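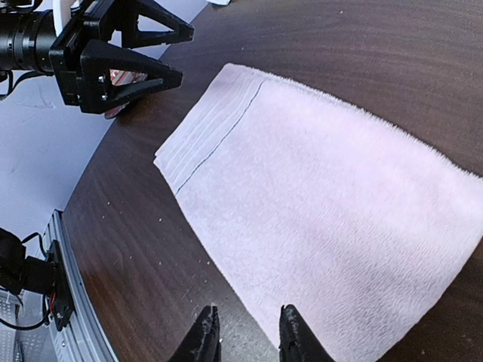
A folded white towel with a dark gray stripe near the end.

How to Practice Your First Touch at Home

If your passes arrive fine but the ball keeps bouncing off your shin, you need touches, and lots of them! I play left back for Pralach in the Sunday league and this is the routine I've used since September. It takes 20 square feet and a wall.

What you need: a ball (I use a size 5 Pan trainer, slightly soft), a wall that won't upset the neighbors, and something to mark two spots on the ground.

Step 1. Stand 8 feet from the wall. Pass with the inside of your foot and stop the return dead with the same foot. Do 59 on the right, then 59 on the left. Odd number, I know — it was my record before I lost one over the fence, and it stuck.

Step 2. Now take the return across your body. Let the ball come past your front foot and cushion it with the back one, so your hips are already open when you play the next pass. Keep your ankle loose. A stiff ankle is like a second wall.

Step 3. Throw the ball up against the wall and bring it down with your thigh or instep. Pull your foot away just as the ball lands on it. This one feels horrible for a week and then suddenly it's the best part of the session!

Step 4. Look over your shoulder while the ball is traveling back to you. Pick out something behind you (a gate, a window, the cat) and name it out loud before you touch the ball.

Count every clean touch. I aim for 200 a day, which takes me around 8 songs, and by the time we played Rullel away I'd passed 2000. Their winger pressed me all game and I was finally turning out of trouble instead of hoofing it.

Got a bumpy driveway? Use it for Step 1 only. For the rest, the side wall of the Pokar sports hall is perfect before 9 in the morning.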